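I finally cleared off the table by the window. It had been my mail pile, my charging station and my lunch spot since December, and the wood had more or less disappeared.

The table came from Lionel Dobson, who was moving to a smaller place and wanted it gone by 11 in the morning. I paid him $46 for it and borrowed a truck. He told me it was maple. I'm not sure he knew, but it's pale and close-grained, and I've been calling it maple ever since.

Clearing it took most of an evening. Half of the paper was junk. I found the warranty card for the vacuum, a birthday card I never mailed to Chelsea, and two library books (both overdue). The library books went straight into my bag by the door.
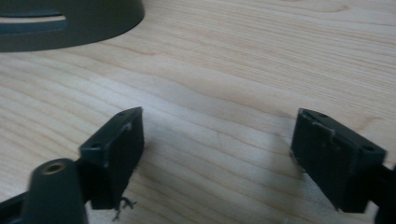

I wiped it down with a damp cloth and a drop of dish soap, then dried it right away with an old T-shirt. I've tried sprays before and they leave it streaky. Ashley says I should put oil on it -- she does her cutting boards every couple of months -- but I don't know what finish is on there now, and I'd like to find that out first.

I forgot how much the grain moves around. It has these long wavy lines with some darker bands mixed in, and I sat there with my coffee looking at it for longer than I meant to.

The new rule is that mail goes in the basket in the hall and gets opened there. We'll see. I still have 17 envelopes to get through, and one of them is from the county, so I should probably start with that.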